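Grade the Whole Chore

I have spent most of this spring reading robot learning papers after dinner, and the result that has me pacing the kitchen comes down to a scoring sheet. Stay with me, because I think it's the best idea in household robotics in years, and it's so plain that it could easily get lost under the next batch of clever model names.

The project is called Clollside. The people behind it wanted a humanoid that tidies clothes: pick up something left on a bed, carry it to a rack, get it onto a hanger. Lots of groups want that. What Clollside did differently was refuse to score the robot on separate skills. There's no grasp success number, no "hanger insertion accuracy." A run starts with a garment wherever it happens to be lying and ends when it's hanging and has stayed up with the robot's hand off it. You get one point or you get zero. 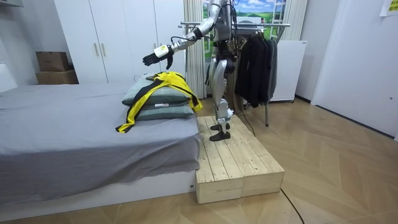

Reaching for the yellow-and-black garment on the pillows.

If you haven't followed this field, that may sound like the obvious way to do it. It isn't how most of us learned to do it! The usual habit is to cut a chore into pieces, practice each piece, publish the piece that works best, and multiply the percentages in your head when you think no one is looking. I did this for years. I once had a gripper that could find a shirt collar nearly every time, and I was very proud of it, and it had never hung up a shirt.

The trouble with pieces is that cloth doesn't respect them. How you pick up a sleeve decides what the collar looks like four moves later. A grasp can be perfect by any measure you like and still leave the neckline folded under, so the hanger has nowhere to go. Score the grasp by itself and you teach the robot to make grasps that look good and set up a mess.

Clollside's training set is small by current standards: 1076 full runs, collected by people steering the robot, with the failed ones kept in. That last bit matters to me a great deal. Of those, 485 include at least one recovery, where the person driving fumbled something and fixed it without starting over. Most labs I know would have thrown those out or trimmed them down to the tidy part. Here they were labeled and given extra weight, and when the authors took them away and trained on the clean runs alone, the robot got worse at the whole chore even though its first grasps got slightly better. I read that paragraph three times. It's exactly the tradeoff a piece-by-piece score would hide from you, or worse, report as progress.

They also compared against Mimel, an older piece-by-piece system that a lot of us have used as a starting point (me included, and I still like it). On single steps Mimel holds its own. On the full chore, with the same garments and the same room, it trails badly, and the write-up is generous about why: it was never asked to care what came next.
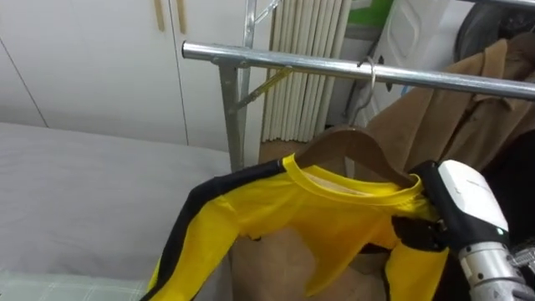

Rautiainen, reading a draft of this, thinks I'm letting them off easy. "One point or zero is a terrible teacher," the note in my margin says. "If the shirt falls off at the last second you've learned almost nothing about which of the 35 things before it went wrong. You need the pieces to debug, and debugging is most of the job."

Fair, and I've gone back and forth on it. I'd answer that there's a difference between what you look at and what you reward. Look at the pieces all you want. Clollside does; there's a long appendix full of timelines, with every slip marked by hand, and I'd recommend it to anyone starting out. What they don't do is hand out credit for them. The moment a partial score goes in the big table at the front of the paper, people start working for it, and I say this as someone who has worked for it.

The stronger complaint, I think, is about rooms. All the test runs happened in one place, 481 of them, and one bedroom setup is one bedroom setup. The rack stays within a few steps of the bed. I'd love to see the same sheet used somewhere cramped, with a closet rod that's too high and a pile of sweaters on the chair. Bristetti has said it will try a version of this in furnished apartments by December, and if the numbers drop through the floor I'll be just as happy to read about it, as long as they keep the failures in.

I also wish they'd reported time. A robot that takes ages over one shirt still gets its point, and for now I'm fine with that, but sooner or later someone at home will be standing there waiting for the bed.

Still, what a good result. I've already redone the scoring for my own little towel project in the same spirit, and my success rate went from a number I used to put on slides to one I keep in a drawer. It's been wonderful for the work. I found two bugs in the first afternoon, both of them in the handoff between steps I had been calling solved. If you run a manipulation project of any size, try it on whatever you already have recorded, before you collect another hour of data, and please write to me with what you find.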